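277 Shares
8 Comments

Bridesgate Is Coming Back For Another Season – And The Whole Cast Is Returning!

Clear your calendar, because Bridesgate is coming back! The wedding reality show has been picked up for a new season, and every single couple from the last one has signed on for more. Yes, even the pair who spent most of the finale in separate cars.

The news went up on the show's own page late last night with a short clip of the chapel doors in Gilldale swinging open, and fans lost it. Over 3000 comments landed before breakfast, a good half of them asking the same thing we were asking on our couch: does this mean we finally get to see the vow renewal?

We do! It's in the announcement in plain words. The couple who got married in the very first episode, the ones who had the rainstorm and the borrowed shoes, will say their vows again in the season opener. They're doing it in Gilldale, in the same chapel, and the bride has already posted that she is wearing the same dress with new sleeves. She said she cried at the fitting. So did we, a little, just reading it.

If you're new to the show, you have some catching up to do, and it's a very fun way to spend the holidays. Bridesgate follows engaged couples through the last weeks before the wedding, with all the in-laws, seating charts and cold feet that come with it. Last season gave us the cake that went to the wrong town, the best man who gave his speech twice, and that long, quiet talk on the porch swing that people are still quoting. It was sweeter than we expected from a show with that much yelling in it.

So what's new this time around? For starters, the season will be longer. There will also be a two-part reunion, which fans have been begging for ever since the last one had to squeeze the whole guest list fight into the final few minutes. The announcement says both halves were planned from the start, so we're hoping everybody gets a turn to talk, the mothers especially.

There's a change of scenery, too. Part of the season will be filmed in Sumlow, out on the lake, where one of the couples has bought a house. You may remember them as the two who couldn't agree on a color for the napkins. Well, they have now agreed on a kitchen, a porch and a dog, and they seem so happy in the clip that we had to watch it again. The dog gets more screen time than the groom, and we have no complaints.

And then there's the engagement dinner. The clip ends with a few seconds inside Hà, the little restaurant in Gilldale where half the cast seems to eat every night of the week. Somebody is down on one knee by the window. You can't see a face, only a gray jacket and a hand over a mouth, and the whole room starting to clap. Then it cuts to black! The guessing has already gotten out of hand, with one fan posting a side-by-side of every gray jacket worn on the show so far.
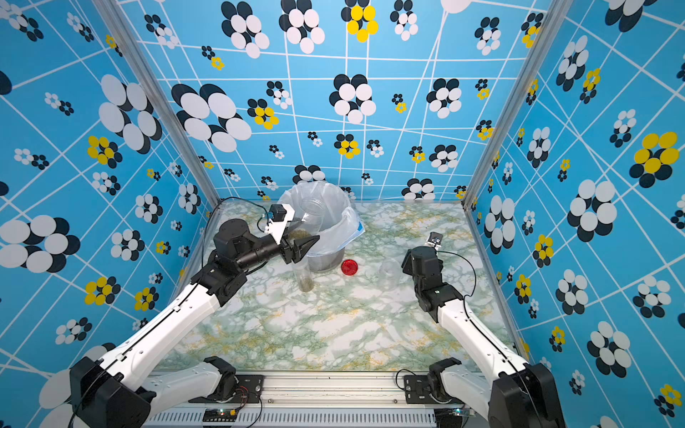 By the Reality TV Desk | 12/19/19

Our money is on the maid of honor and the wedding band's drummer. They danced together all through the last reception, they were both in Sumlow over the summer, and she has been wearing gloves in every photo lately. Sure, it's December, but she had them on indoors. The two of them haven't said a word about it, and when a fan asked her straight out, she answered with a single winking face. Come on!

The show hasn't put out a premiere date yet, only that filming wraps in the spring and the new episodes will start in June. That's wedding season, so somebody over there knows what they're doing. A catch-up special is set to run first, with scenes that were left out last time, including the full rehearsal dinner toast we only got to hear through a door.

We'll be watching it all, with snacks, and we'll have a recap up after each episode. Until then, tell us in the comments who you think is in that gray jacket, and whether you'd wear the same dress to say your vows again.

277 Shares
Share | Tweet | Pin | Email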